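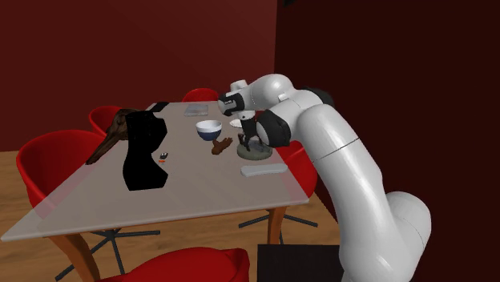 Can a Robot Learn to Clear the Table From a Computer Game?

By Ginette Thibodeau
September

Home | Machines | Space | Animals | Body | Ask Us

A company called Stovmont sells a kit for schools and clubs. It's called the Penner, and the box says it will let kids "train a real robot helper." That is a big thing to print on a box. I wanted to know if it's true.

The robot arm at the top of this page is not a real arm. It was drawn by a computer, and so were the red chairs and the bowl. All of it lives inside a program. People who work with robots call this a simulation, or a sim for short. You can think of it as a video game that tries to follow the rules of the real world. If you drop something in it, it should fall. If you bump a chair, the chair should move.

The word to watch in those sentences is "should." We'll come back to it.

What do you get for the money?

The kit has two parts. One part is the program, with eight rooms in it. The other part is a small arm that clamps to the edge of a desk. It's a lot smaller than the arm in the program, and it can lift an apple but not a full lunch box. I tried.

The whole kit costs $2,860. You can also buy just the program for $926. Those are prices for schools. Most families are not going to spend that much, and I don't think they should.

Why practice in a pretend room?

Think about how you learned to pour milk. You probably spilled it. Somebody wiped it up and you tried again on another day. After enough tries your hands knew what to do.

Robots can learn by trying, too, but they need many more tries than you did. A real arm that needs thousands of tries will break a lot of bowls. It will also wear out its motors, and a grown-up has to stand there the whole time putting everything back where it was.

In a sim, you press a button and the table is set again. The bowl can't really break. The arm can practice all night while everyone is asleep. That part of the idea is good, and plenty of engineers use it. I have no complaint about it.

What does the robot have to do?

In the dining room, you pick an object and tell the arm to grab it. Then you tell it where the object should go. It sounds like the easiest job in the world.

Look at what's on that table, though. There's a bowl that is white inside and dark blue on the lower outside. It's the kind of thing you could pick up without thinking. But how would you explain it to someone who had never seen a bowl? Do you pinch the rim? Do you hold it by the sides? If you squeeze too lightly it slips, and if you squeeze too hard you could crack it.

Then there's the round base with dark shapes standing on it, right where the gripper is reaching down. The gripper is the robot's hand, and this one has narrow fingers. A person would see those little shapes and know to be careful with them. A robot doesn't know what "delicate" means. It only knows the numbers it's given.

And there are things on the table I can't name. One of them is big and solid black, with corners sticking out, and I looked at it for a long time. Is it heavy? Is it hollow? Would it tip over? I'd have to touch it to find out. The robot has the same trouble.

Try this at home

Put on a pair of thick winter mittens. Close your eyes and ask a friend to put something unbreakable on the table in front of you. A sock, a spoon and a roll of tape are all good choices. Try to pick it up using only your thumb and one finger.

Now try again with your eyes open and the mittens still on. It gets easier, but you'll still feel clumsy. You've lost most of your sense of touch, and many robot hands have very little of it to begin with.

So does the kit work?

I borrowed one for nine days. My neighbor Ravinder Chisholm came over to help. Ravinder teaches fifth grade in Isstead and has set up more gadgets than I have.

Installing the program was simple. We picked the dining room, chose the bowl and let the arm practice overnight. By the next morning the program said our robot was a "Table Champion." There was a picture of a gold cup and some music.

Then we clamped the real arm to my kitchen table and put one of my own bowls in front of it.

The arm came down too far to the left and pushed the bowl away. We set it back. The arm pushed it away again. On the next try it did catch the rim, and it lifted the bowl a little way before one side slid out of its fingers. Ravinder was holding a pillow underneath, so I still own that bowl.

We tried other things over the next few days. A foam ball went pretty well. A plastic cup went well if it stood in exactly the right spot. A fork was hopeless. The arm tapped the table next to it over and over, like a bird looking for worms.

Why was the champion so bad at it?

Remember "should"? In a sim, somebody has to decide how slippery a bowl is. Somebody has to decide how heavy it is, how much the fingers bend and how the light falls in the room. If those guesses are a little off, the robot learns the wrong lesson and learns it very well. Engineers call this the "sim-to-real gap." It means the space between the pretend world and yours.

You can see a bit of the gap just by looking. The tabletop in the program is a grayish beige, and you can see a little way through it, with some red from the chairs showing near the sides. My table is old pine with a burn mark on it. The program's walls are dark red. Mine are yellow. We know walls don't matter when you pick up a bowl, but a robot that uses a camera has to be taught that.

There are ways to make the gap smaller. One is to change the room over and over while the robot practices. Make the bowl heavier, then lighter. Turn the lamps down. Paint the walls green. A robot that has practiced in lots of odd rooms is less likely to be surprised by yours.

The Penner can do this. I was annoyed to find that the setting is switched off when you open the box, and it's hidden three menus deep. When Ravinder found it and we trained the arm again, it picked up my bowl more often. It still dropped it sometimes. The program gave us the same gold cup as before, which tells you how much the gold cup is worth.

Questions to ask about any robot ad

Was the robot working in a real room or a computer one? Ads don't always say.

Did it do the job once, or many times in a row? A video can show you the one good try and leave out all the bad ones.

Was a person steering it? Some robots in videos are being moved by someone holding a controller. There's nothing wrong with that, but the robot didn't learn it.

Would it still work if you moved the bowl over by the width of your hand?

I sent that last question to Stovmont. A person there wrote back that the arm "performs best in a prepared space." I read that as a no.

Should your school get one?

If your class wants to learn how robots practice, the program by itself is pretty good. The rooms are fun to poke around in, and watching an arm fail in slow motion teaches you a lot. The library in Fladthorpe has a copy you can use after school, and you'd learn plenty from one afternoon with it.

I'd skip the desk arm for now. If the next one has some feeling in its fingers I'll borrow it and try the fork again.

As for "train a real robot helper," we did train a robot. I did my own dishes all nine days.

Words to know

Simulation: a computer program that copies how things act in the real world.

Gripper: the part of a robot arm that grabs things.

Sim-to-real gap: the difference between how a robot does in a simulation and how it does in a real place.

Home | Machines | Space | Animals | Body | Ask Us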